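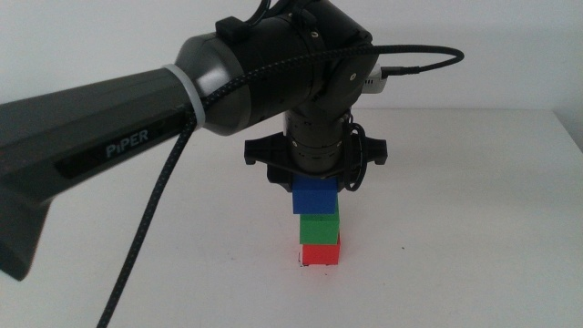
Pleko is a task planner for small robot arms. It takes a goal written in a short text file, such as a stack of colored blocks in a given order, and turns it into a list of grasps, lifts and placements that a separate motion controller can carry out. It was written by Mwanahawa Athumani and Kimutai Bakilana and first released in March as a replacement for a set of scripts called Stonisia, which had grown until its own authors avoided opening it.

The name has no agreed meaning. The manual gives two explanations, in different chapters, and they contradict each other.

Design

Pleko is divided into a planner, a world model and a runner. The planner searches backward from the goal. Asked for blue on green on red, it starts with the finished tower and takes it apart on paper until it reaches the blocks as they stand, then reverses the steps. Searches are limited to 70 steps by default. Bakilana has described this limit as a matter of taste.

The world model stores where each object is believed to be. The word "believed" is used throughout the source code and is meant seriously: every position carries a confidence value that drops as time passes without a fresh camera reading. When the value falls too low, Pleko stops and looks again. Early versions looked again so often that a tower of three blocks could take most of a coffee break, and a setting named patience was added.

The runner hands each step to the arm and waits for a report. It does not plan paths or compute joint angles, and it will pass along an impossible request with perfect manners. Collision checking is left to the motion controller.

Stacking and the offset rule

Block stacking is the standard test for Pleko, as it is for nearly everything else in the field. Three cubes are easy to describe and surprisingly easy to knock over. Small placement errors add up from one level to the next, so a tower can lean in a way that no single step would explain.

Version 4 introduced the offset rule, proposed by Jocelyn Beaudoin. Before placing a block, the planner compares the measured center of the block below with the center of the bottom one and aims between the two. The result is rarely straight. It does tend to stay up, and the manual considers the matter closed. Users who want square corners can turn the rule off, at which point Pleko prints a one-line warning that several of them have asked to have reworded.

A related problem is release. An open gripper has to back away from the top block without brushing it, and cables hanging near the wrist are not part of the world model at all. The recommended fix is to tie them back. A software fix has been listed as planned in 5 consecutive releases.

Tools

Pleko comes with a replay viewer, Hisar, which draws a finished run step by step beside the plan it was supposed to follow. Hisar was begun by Shabani Khaemba as a debugging aid and has more users than the planner. It can also compare two runs of the same goal, coloring the steps where they part ways – a feature mostly used to settle arguments.

Simulated runs use the Kuhlmann table, a flat virtual surface with perfect friction. Plans that succeed on it are said to be "Kuhlmann-good." This is not praise.

Reception and status

Pleko has been well received for its readable plans and less so for its error messages, of which "goal is not the case" is the most often quoted. Mwangi Athumani maintains the goal file format, and has turned down almost 70 requests to allow comments in it.

The most recent release is dated December 29, 2020. Its change notes cover the confidence model, two fixes to Hisar and the removal of an option that had never been connected to anything.

See also

Task planning
Blocks world
Stonisia (software)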